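Wundden Rule

The Wundden Rule is a body of church discipline governing admission to communion in the Ferau Synod, a small Protestant denomination. It takes its name from the parish of Wundden, where the synod met in March to settle a dispute over members who had married again after divorce. The text has 4 chapters and is binding on ministers, elders and lay readers.

Background

Before the rule was adopted, each parish kept its own custom. Wendent admitted remarried members without inquiry, while parishes in the north required a period of absence from the table. Members who moved between parishes could be received in one and refused in the next. A draft by the Egilsson Seminary proposed a single procedure, and 518 delegates were called to debate it.
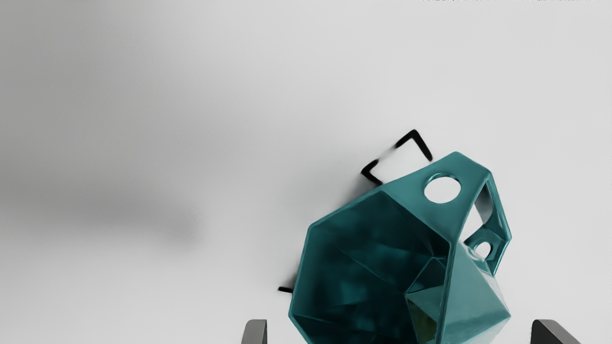
A teal mug with flat-sided faceting.

Provisions

Chapter 1 defines membership and good standing. Chapter 2 leaves the decision on admission to the minister, who must hear the member in private before giving an answer. A refusal must be put in writing and may be taken to the district court of elders. Chapter 3 sets out the form of that appeal.
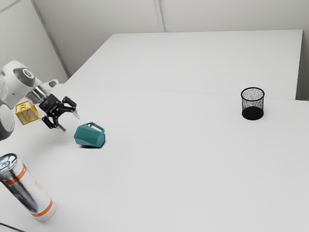
Chapter 4 deals with visitors from other churches, who may receive communion once without inquiry but are afterwards treated as members for the purposes of Chapter 2.

Reception

The rule passed with 310 votes in favour. Critics held that Chapter 2 merely moved the old differences from the parish to the minister. A petition with 400 signatures asked for the right of appeal to be extended to visitors. The synod received it but made no change to the text.

See also
Ferau Synod
Egilsson Seminary
Parish of Wendent
Court of elders
Closed communion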